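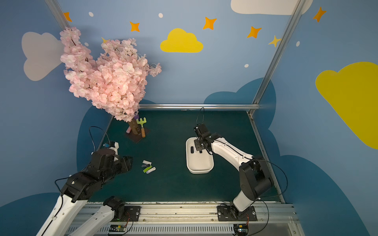
The Okach Sound Collection is an archive of field recordings of village music, made between the two world wars and now kept at Treston. It contains 293 shellac discs and a smaller group of wax cylinders, most of them recorded in farmhouses, chapels and market halls. The originals are too fragile for regular playing, and readers are given copies. For many years these were supplied on open reel tape and later on cassette; copies now go out as sound files, which will fit many times over on a small USB flash drive of the kind with a swivel cap and a metal plug. The collection is named after the river valley where the first recordings were made.

Contents

The discs fall into 3 series. The first, known as the Worton series, holds 170 sides of unaccompanied song, mainly ballads, carols and work songs. The second is given over to fiddle and pipe tunes for dancing. The third is mixed and includes street cries, bell ringing, a few sermons and a set of children's counting rhymes. Many singers are named on the sleeves, but the spelling varies from one sleeve to the next and several performers have never been identified.

The cylinders are older than the discs and are in poorer condition. Mould has damaged the grooves of most of them, and on two the speech at the start can be made out but the song cannot.

Recording methods

The earliest items were made acoustically, with the performer singing into a horn. Later sessions used a microphone and a disc cutter run from car batteries. The cutter ran slightly fast when the batteries were fresh and slowed as they drained, so the pitch of a long song often drops towards the end. Modern transfers correct for this where a tuning note was played before the performance. Where there was none, the speed has been left as found.

Cataloguing

The first catalogue, the Sisodia list, was arranged by place and gave only a title and a disc number. It was replaced by a fuller catalogue edited by Seema Kanaujia, which gives the first line of each song, the names of performers and the key. Kanaujia also showed that ten discs listed as separate performances were duplicate pressings. The old numbers are still used in published work and are printed in brackets after the new ones.

Access

Copies may be heard at Treston by appointment. The reading room is closed throughout September. Requests to consult the original discs are considered only when no usable transfer exists.

See also

Ballad
Field recording
Phonograph cylinder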